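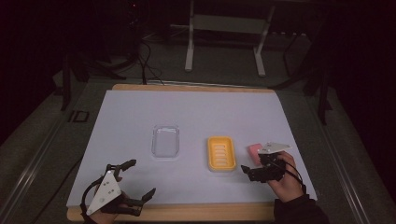 Poste Rweyemamu : deux pinces à main, deux porte-savons et un savon rose sur le plateau.

Asudell, lot « salle de bain » – notice et défaut connu

Version 3, 17 février 2023
Responsable du lot : Geum-ok Heo
Analyse du défaut : Valter Hägglund

À lire avant utilisation

Le lot contient 2432 épisodes de manipulation à deux mains, enregistrés avec le logiciel Womska. Dans 174 d'entre eux, l'ouverture de la pince gauche est en retard de 300 ms sur les images. Les vidéos sont bonnes, les poses aussi. Seul le canal d'ouverture est touché. Un modèle entraîné sur ces épisodes sans correction apprend à fermer les doigts trop tard, et c'est de cette façon que nous avons trouvé le problème : au rejeu sur le robot, le bras gauche poussait le savon au lieu de le saisir.

Contenu d'un épisode

- vidéo de la tête
- vidéo de chaque pince
- pose des deux pinces
- ouverture gauche et ouverture droite
- fichier de consigne (texte court, en français)

Les objets sont posés sur une feuille blanche. Leur ordre change d'une série à l'autre et n'est pas noté dans les fichiers.

Origine du défaut

Le module Muvness lit l'ouverture des doigts et date chaque mesure. Quand le câble de la pince gauche est débranché puis rebranché en cours de session, le module redémarre avec une file d'attente pleine et ne la vide pas. Les mesures continuent d'arriver à la bonne cadence, donc le contrôle automatique ne signale rien. Le retard reste constant jusqu'à l'arrêt complet du module. La pince droite passe par une autre carte et n'a jamais présenté ce décalage.

Les épisodes concernés datent tous de décembre. Ils portent la valeur « suspect » dans la colonne etat_ouverture de l'index.
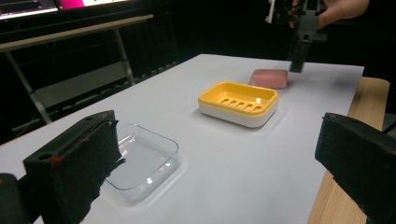
Recaler l'ouverture sur l'image demande un repère visible, et la fermeture des doigts suffit dans la plupart des cas. Valter relève l'image où les doigts cessent de se rapprocher, puis cherche le palier correspondant dans le signal. Le contour du porte-savon transparent se voit surtout à ses reflets, et le moment du contact y est difficile à fixer ; le jaune, avec sa rangée de fentes, ou le savon rose donnent un relevé plus net. Il faut aussi se méfier du garnissage sombre du doigt de gauche, effiloché sur son bord intérieur : un détecteur de contour réglé trop fin suit les fibres et place la fermeture avant l'heure. La petite marque rouge sur ce garnissage est un meilleur point à suivre quand elle n'est pas masquée.

Correction

Le script recale_ouverture décale le canal gauche et écrit un nouveau fichier à côté de l'ancien. Il ne touche qu'aux épisodes marqués « suspect ». Les dernières mesures manquent après le décalage – le script répète alors la dernière valeur connue. Si la fin du geste compte pour vous, coupez l'épisode à cet endroit.

Ne pas lancer le script deux fois sur le même dossier. Il ne vérifie pas si la correction est déjà faite.

Consigne pour les nouvelles sessions

Après tout débranchement d'une pince, arrêter Womska et Muvness, relancer les deux, puis enregistrer une ouverture et une fermeture à vide avant de reprendre. Noter le redémarrage dans le journal de session.

Reste à faire

La file d'attente n'est toujours pas vidée au redémarrage du module. Geum-ok a ouvert un ticket. Les épisodes douteux qui ne seraient pas marqués sont à lui signaler avec leur numéro et la série.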